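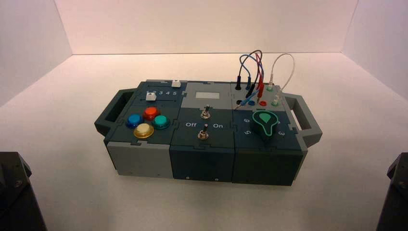

Grey task board with two white sliders and a carrying handle at each end

Speaker notes: Limited runs, tuned cars and what the number on the plaque is worth
Regional owners' evening, 29/05/2022

Opening

Start without the music. Say good evening, say who I am, and get straight to the plaque.

Most of you have seen one. Small metal plate, usually by the gear lever or on the door sill, with your car's number and then the size of the run. I want to spend the next half hour asking what you get for it. I own a tuned estate, and I paid for parts I didn't need, so I'm not above any of this.

Ask for hands: who has bought a car partly on the strength of the number? Wait for it. People are slow to admit it.

Slide 2. Three kinds of limited

The word gets used for very different things, and the brochure won't help you tell them apart.

First kind: the maker could only get so many of something. A casting, a gearbox, a batch of unsold donor cars. The number comes from the parts shelf. I've got some respect for this one.

Second kind: the maker guessed how many people would pay and picked a number slightly under the guess. Perfectly legal. It's a price rise in a nice jacket.

Third kind: the number is limited per colour, or per country, or per year. Trornik did this with its hot hatch. The run was 100 cars, and then another 100 in a different green, and then a "farewell" batch with black mirrors. If you bought from the first lot, you can decide for yourselves how rare you feel.

Pause here. Somebody usually objects that the first batch is still the first batch. Fair enough. Ask whether the buyers were told there would be a second when they paid their deposit. They weren't.

Slide 3. The power figure

Keep this bit short, the room will want to argue and there's time for that later.

A tuner quotes a gain. I'd like to know four things before I believe it. Was the same car measured before and after? On the same rollers? On what fuel? And is the figure at the wheels, or worked back to the engine with a correction that somebody chose?

Clanex quote a figure for their stage two kit and print a graph next to it. Look at the bottom of the graph. The scale doesn't start at nought, so a modest bump looks like the side of a house. I wrote and asked for the plain numbers. I got a polite reply and a discount code.

I'm not saying the kit does nothing. I've been in a car with it fitted and it pulled well. I've also been in a standard one on a cold morning that pulled well. My backside is not a measuring instrument and neither is yours.

(If the Clanex dealer is in the room again, let him have his say at the end, not here.)

Slide 4. Bodywork

Splitters, skirts, wings. Two questions.

Does it do anything at the speeds you drive? And can you buy a replacement when you catch it on a kerb? The second matters more to most of us. Flinell sell a front lip which looks very good and sits low enough to meet every speed bump in the county. When I priced one on its own, it was only sold as part of the full set. Read that line on the order form before you sign.

Carbon: ask whether it's the whole part or a skin over something cheaper. Both exist. The price is often the same.

Slide 5. Warranty

Slow down for this one, it's the slide people photograph.

The usual line is "the tuner's warranty replaces the maker's". Replaces with what? Get the document. Check the mileage limit, check who pays for carriage, check whether it covers the gearbox or only the parts they supplied. A turbo kit that's covered doesn't help much if the clutch behind it isn't.

Check who stands behind it, too. If the firm that sold you the car isn't the firm named on the paper, ask why.

Also tell your insurer. Everything, including the wheels. I know what the wheels cost to declare. I know what it costs if you don't.

Slide 6. Will it hold its money

The claim: rare cars go up. Some do. The ones that go up get written about, and the ones that sit in the classifieds all winter don't.

Take the Langat coupé, which was sold as a run of 1000. There are always several for sale, most with hardly any miles, all described as investments. When everybody has kept theirs wrapped up, a low mileage one is the ordinary one.

And storage isn't free. Neither are tyres that age out without turning, or a service every year for a car that went to the petrol station and back.

I looked through adverts for the cars in this talk and found more than 5 where the seller had dropped the price at least twice. That isn't research and I won't pretend it is. It's an evening on the sofa. The brochure didn't offer me anything better, though.

Slide 7. What I'd do with the money

Drive the standard car first, for a few months. Then tyres, brake fluid and decent pads, in that order. Then a day on a circuit with an instructor. If you still want more power after that, go and get it, from someone who will measure your car while you watch.

If you want the numbered one because you like it, buy it. Liking it is a good reason. Just don't let the salesman swap that reason for a different one halfway through the conversation.

Questions

Likely ones: remaps and diesel filters (short answer, don't remove the filter, it's an MOT fail). Are electric cars worth tuning (I don't know yet, say so). Which dealer was it in slide 3 (no).

Remind them the rolling road day is in July and the sheet is by the tea urn. Before and after runs on the same rollers, printouts to take home, scale starting at nought.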